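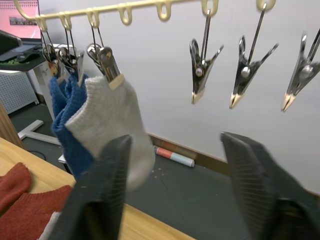
Socken gehören mit dem Bund nach oben an die Klammer, meint Rochelle Kasprzak, und wer sie an der Spitze aufhänge, drücke dem Strick genau dort eine Kerbe ein, wo später der Schuh sitzt. Yannick Marchal vertritt die gegenteilige Ansicht: Am Bund leide das Gummi, an der Spitze sehe man nichts. Die Frage ist so alt wie das Gerät, an dem sie sich entzündet, und wird in Haushaltsratgebern bis heute unterschiedlich beantwortet.

Eine **Sockenleiste** (auch *Klammerleiste*, *Clipleiste*, regional *Strumpfhalter*) ist eine Vorrichtung zum Aufhängen kleiner Wäschestücke. Sie besteht aus einer Schiene, an der mehrere Klammern hängen. Verwandt sind das Wäschekarussell mit rundem oder ovalem Rahmen und der Klammerbügel, der an einem Haken von der Stange hängt.

## Aufbau

Die Schiene wird meist aus Kunststoff gefertigt, seltener aus Metall oder Holz. An ihr sitzen Ösen oder Schlaufen, in die die Klammern eingehängt werden. Gebräuchlich sind Leisten mit 7 Klammern; große Karussells tragen bis zu 32.

Bei den Klammern unterscheidet man zwei Bauarten:

- **Kunststoffklammern** mit eingelegter Feder. Sie sind leicht und billig, werden im Sonnenlicht aber mit den Jahren spröde.
- **Metallklammern** mit Niet und Federkörper. Ihre Backen sind häufig mit Kunststoffkappen überzogen, damit das Metall keine Abdrücke oder Rostflecken auf dem Gewebe hinterlässt.

Hängen die Klammern an dünnen Drahtstielen, lassen sie sich frei drehen und seitlich bewegen. Nachteilig ist, dass sich die Stiele leicht ineinander verhaken, vor allem wenn mehrere Klammern auf einer Seite zusammengeschoben sind.

## Gebrauch

Die Wäsche wird vor dem Aufhängen ausgeschüttelt und in Form gezogen. Strümpfe und Socken hängt man einzeln, bei dünner Ware auch paarweise an eine Klammer. Dicke Stricksocken brauchen Abstand, sonst trocknen die Stellen, an denen sie aufeinanderliegen, deutlich langsamer als der Rest. Handgestrickte Wollsocken werden oft liegend getrocknet, da das Gewicht des Wassers den Schaft in die Länge zieht.

Beim Abnehmen wird die Klammer vollständig geöffnet. Zieht man die Socke bei geschlossenen Backen heraus, kann sich am Bund eine Masche lösen. Viele Haushalte legen die Wäsche gleich auf einem Tisch neben der Leiste zusammen.

## Bezeichnungen und Handelsformen

Im Ort Drallberg heißt das Gerät *Zwickleiste*, in Handale *Söckelrechen*. Der Hersteller Itus führte eine Ausführung mit 2 Schienen, die sich gegeneinander verschieben ließen. Sie stand im Katalog unter der Nummer 913 und wurde später durch ein einfacheres Modell ersetzt. Klammern und Ösen der beiden Ausführungen passen nicht zueinander.

## Pflege

Kunststoffschienen werden mit lauwarmem Wasser und etwas Spülmittel abgewischt. Verhakte Drahtstiele löst man am besten ohne Wäsche, indem man die Klammern nacheinander aushängt. Fehlt eine Kappe auf einer Metallbacke, sollte die Klammer für helle Wäsche nicht mehr verwendet werden.

## Siehe auch

- Wäscheklammer
- Wäscheständer
- Strumpfspanner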